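Laundry Handling Kit: Setup and Use Tips

Contents: sorting, load limits, fingertip care, folding, subscription terms

The Lindach kit is sold as an arm, a two-finger gripper with a wrist camera, and a license for the Mirkon folding software. Shelf and cart are extra. The tips below come from running it on household linens for one winter, in a second-floor room with ordinary furniture left where it was. They apply to firmware 3 and later.

Sort by color before the arm starts

The software separates items by outline and by contrast. White on black gives a clean result. Navy on black does not, and the arm will often lift two dark shirts as one. Put dark items in a pile of their own and run them last, with the lamp on.

Large flat pieces should go in loosely. A tightly rolled sheet gives the camera no edge to find, and the routine spends its first minutes pulling at the middle. Shake the sheet out once by hand and drop it.

Grip settings for mixed fabric

The factory grip value is 71. It suits towels and denim. For sheets and thin cotton, go down to 32 and raise it in small steps until the cloth stops slipping. High values leave pinch marks on percale that need an iron to remove. Knit edges are the exception: they stretch under a light grip if the arm moves quickly, so lower the travel speed and leave the grip alone.

Where two fabrics overlap, the gripper works at the junction and draws the upper one away first. Keep zippers closed and drawstrings tied. A loose cord can wrap a finger, and the arm then stops with error 455, which has to be cleared at the base.
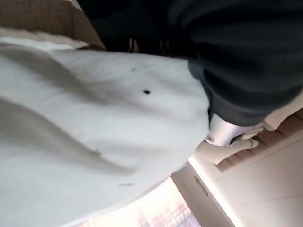 Stains are outside the scope of the standard license. Mirkon offers an inspection add-on that flags dark marks on pale cloth and sets the item aside. In our trial it caught ink and grease well enough. It also flagged fold shadows, care labels and one embroidered initial. Geum-ok Kwak, who ran most of the loads, switched it off after a month and went back to checking whites by eye before the wash. For a household that owns few whites, the add-on is poor value.

Light and windows

Direct sun washes out the wrist camera. Symptoms are a hesitating approach and repeated short grabs at nothing. Draw the curtain or run the load in the evening. Turning the arm's base so that it reaches away from the glass also helps, though the work area must then be mapped again.

Care of the fingertips

Wipe the fingertips with a damp cloth after every few loads. Lint builds up and reduces grip before it is easy to see. Do not use fabric softener sheets on them. Check the screws on the gripper housing monthly with the key supplied, and stop at the first resistance.

Folding

Pillowcases and hand towels come out square. Fitted sheets do not, on any setting we tried. Helju Dzene folds the corners in by hand first and lets the arm do the last two folds, a fair division of work.

Subscription

The first year of software is included. After that the arm still moves under manual control, but the folding routines lock. Spare fingertips are sold in pairs through Lastside and arrived within a week when ordered in March.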